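Uma garra na mesa da sala

O projeto de Mareike Lenz para ensinar um braço mecânico a arrumar a casa de banho começou com plástico impresso, casquilhos de latão e muita paciência

O primeiro par de dedos partiu-se ao fim de uma tarde. O segundo durou até outubro. Mareike Lenz guarda os dois numa caixa de sapatos, juntamente com parafusos moídos e umas almofadas de borracha que se descolaram, e volta a eles sempre que tem de mudar alguma coisa no desenho.

A garra que usa agora chama-se Grernari e não tem motor. Segura-se com a mão, aperta-se um gatilho e os dois dedos fecham-se, empurrados por um par de braços articulados. A câmara vai montada por cima do punho e regista o que os dedos fazem. A ideia é repetir à mão os gestos que mais tarde o braço terá de executar sozinho, e gravar tudo do ponto de vista da ferramenta.

O trabalho divide-se por dois sítios. As peças saem das impressoras da Torent, uma oficina partilhada que ocupa o rés-do-chão de uma antiga tipografia e onde os sócios pagam uma quota mensal. As gravações fazem-se em casa, porque é em casa que estão as coisas que a garra deve aprender a pegar: escovas, frascos, sabonetes, tubos.

Os tubos deram mais trabalho do que o resto. Um frasco rígido aguenta qualquer aperto razoável. Um tubo de pasta de dentes cede, muda de forma à medida que se gasta e roda entre os dedos se for agarrado demasiado perto da ponta. Com as primeiras almofadas, de borracha dura, escorregava quase sempre. As atuais são mais macias e acompanham a curva do plástico.

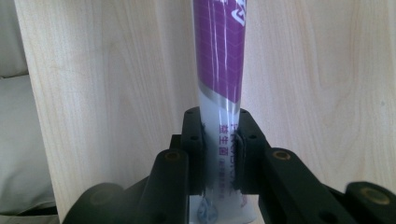 Mareike Lenz diz que perdeu semanas a tentar resolver no programa um problema que era da borracha. Experimentou limitar o curso do gatilho, mudou a mola, chegou a desenhar um batente regulável. No fim trocou o material das almofadas e retirou o batente, que só servia para prender os dedos a meio caminho.

As articulações foram a outra mudança grande. Nas primeiras versões, os pinos rodavam diretamente no plástico impresso, e os furos alargavam com o uso. A folga não se sentia na mão, mas via-se nas gravações: os dedos chegavam ao objeto em alturas ligeiramente diferentes e a ponta de um deles baixava ao fechar. Com os casquilhos metidos à pressão, o movimento ficou mais regular. Meter um casquilho direito numa peça impressa tem a sua arte. Se entra torto, racha a parede do furo, e a peça vai para a caixa de sapatos.

Na Torent usa-se para isso um torno de bancada com duas chapas de alumínio nas maxilas. Aperta-se devagar, para-se a meio, confirma-se o alinhamento e aperta-se o resto. Quem tem pressa aquece o casquilho com um ferro de soldar, o que também resulta, embora deixe uma rebarba que depois é preciso limpar com a lâmina.

As sessões de gravação seguem sempre a mesma ordem. Abre-se a garra até ao fim do curso, deixa-se parada uns segundos sobre o tampo e só depois se vai buscar o objeto. Esse momento com os dedos abertos serve de referência ao programa de alinhamento, o Gough, que precisa de saber onde está cada dedo antes de medir o resto. Sem ele, a abertura tem de ser estimada a partir das outras imagens, e o erro vai-se acumulando. 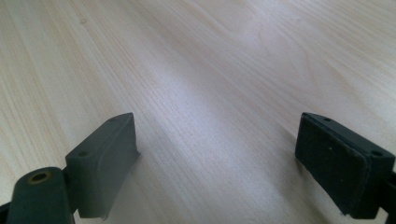
Para um leitor que montou uma garra parecida e escreveu à redação, a calibração devia fazer-se contra um fundo escuro e baço, porque numa superfície clara o brilho engana a deteção dos contornos. Na carta conta que forrou a bancada com feltro preto e que as falhas diminuíram logo na primeira noite. Acrescenta que o feltro larga pelo e que convém escová-lo antes de cada sessão.

É uma discussão antiga entre quem faz este tipo de montagem. Um fundo controlado dá gravações mais limpas. Um fundo de casa, com os seus reflexos e os seus veios de madeira, dá gravações mais parecidas com aquilo que o braço vai encontrar. No projeto da Grernari optou-se pela segunda via, com a contrapartida de deitar fora mais material. Em cada sessão de 9 minutos aproveitam-se, em média, 5.

A triagem é feita à noite, num portátil velho. Saem as passagens em que a mão tremeu, aquelas em que o objeto caiu por distração e as que ficaram com a câmara desfocada. As quedas por falta de força ficam, com uma nota, por serem úteis para comparar almofadas.

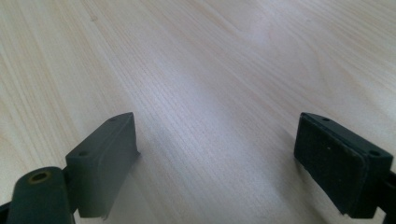
Depois da triagem, as gravações são convertidas em trajetórias e passadas ao braço, um Cliteck comprado em segunda mão, com uma das juntas substituída. O braço leva uma garra com a mesma geometria da manual, dedos e almofadas incluídos, mas acionada por um servo. Se as duas garras diferirem, mesmo pouco, o que se aprendeu com uma deixa de servir à outra. Por isso as peças são impressas aos pares, do mesmo rolo de filamento e com os mesmos parâmetros.

Por enquanto, o Cliteck pega num frasco e pousa-o numa prateleira. Com os tubos ainda hesita: aproxima-se, fecha, recua. Quando o tubo está cheio, costuma conseguir. Quando vai a meio, aperta na zona vazia e dobra-o.

A próxima versão dos dedos já está desenhada. É um pouco mais larga na ponta e tem os furos de fixação das almofadas mais afastados, para que estas não levantem nos cantos. Falta imprimi-la, e a impressora maior da Torent está à espera de um bico novo.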